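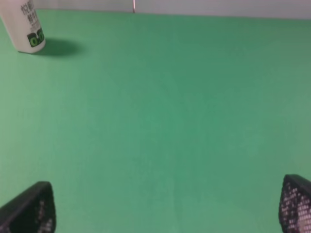 Page last changed: May

Why Is It Green? All About Flat Things

Find the nearest table and put your hand flat on it. Slide your palm from one side to the other. Smooth, isn't it? Now stop and think how odd that is! Go outside and you'll have a hard job finding anything so flat. Grass is lumpy, bark is bumpy, and even a calm pond gets ripples when a duck paddles past. Flatness is mostly something people make, and we've been getting better and better at it for thousands of years.

This page is all about flat surfaces: what they're for, why some of them are green, and how a bottle manages to stand up on one.

What does a flat surface do?

It holds things still. Well, it helps! Everything on Earth is being pulled down by gravity, all the time, even when you're asleep. If you put a marble on a slope, gravity gets it rolling. Put the same marble on a level table and there's no downhill for it to go to, so it stays where you left it (unless you've got a cat).

Notice that we said level as well as flat. They are two different words. Flat means there are no bumps or dips. Level means it isn't sloping. A playground slide can be beautifully flat and not level one bit, and you wouldn't want to eat your soup on it.

Standing up straight

A white plastic bottle is standing on the green surface in our picture. It's round, like a tube, and its bottom edge is rounded off too. How does it stay up?

Every object has a balancing point called its centre of gravity. You can think of it as the middle of all its weight. As long as that point is above the part of the object touching the table, the object stands. Tip it too far, so that the point goes past the edge of the bottom, and over it goes!

Try this with an empty plastic bottle that has its lid on. Push it gently near the top with one finger. It tips a little, and when you let go it rocks back. Push it a bit more. There's a place where it can't make up its mind, and just after that place it falls. Now put a little water in, enough to cover the bottom, screw the lid on tight and push again. You can tip it further this time, because the water makes the lower part heavy and brings the balancing point down. Then fill it right to the top and have another go. Is it better or worse? We're not telling. Find out!

Writing that goes down

The bottle has writing on it too, in dark grey Chinese characters, and they are in a column. In English we write in rows, starting on the left. Chinese can be written in rows as well, but for a very long time it was written in columns, starting at the top and reading down, and people still do it that way on shop signs, on book spines and on packets. It fits beautifully on something tall and thin.

Get a strip of paper and write your name down it, one letter under another. It looks a bit peculiar in English, and it gets harder to read the longer your name is. Chinese characters are all designed to fill the same size of square, so they stack up neatly whichever way you go.

So, why green?

People choose green for all sorts of surfaces. Snooker tables are covered in green cloth, and the story goes back to games played outdoors on grass. When the game moved indoors, the green came too! Cutting mats for crafts are often green, and so were plenty of the boards that teachers used to write on with chalk.

Green is also very good at showing things off. Put something white on a white table and your eyes have to hunt for its edges. Put it on green and it jumps out at you. This difference between a thing and what's behind it is called contrast, and artists think about it all the time.

Look again at the picture and you'll see that the green isn't the same all over. It's a bit lighter towards the middle and a bit duller on the right and far away. One surface can look like lots of greens, because what reaches your eyes depends on the light as well as on the colour. Painters know this very well. If you asked one to paint a plain green tabletop, they might mix half a dozen greens to do it.

The contrast game

You'll need 2 sheets of paper, one white and one green, and 10 small things from around the house. Buttons, pasta, a rubber, a paper clip and a leaf would all be good.

Put everything on the white sheet and walk backwards until you can't tell what one of them is any more. Which one did you lose first? Now move them all to the green sheet and do it again. Did the same thing vanish first? The leaf usually has a surprise for you.

Ask a grown-up before you borrow anything from the kitchen, and keep buttons away from little brothers and sisters.

Words to know

Centre of gravity: the balancing point of an object.
Contrast: how different something looks from what's behind it.
Level: not sloping in any direction.
Matt: not shiny. The green surface in our picture looks matt. A mirror is the opposite!

More pages like this
Why do wet stones look darker?
What is a shadow made of?
How do jar lids grip?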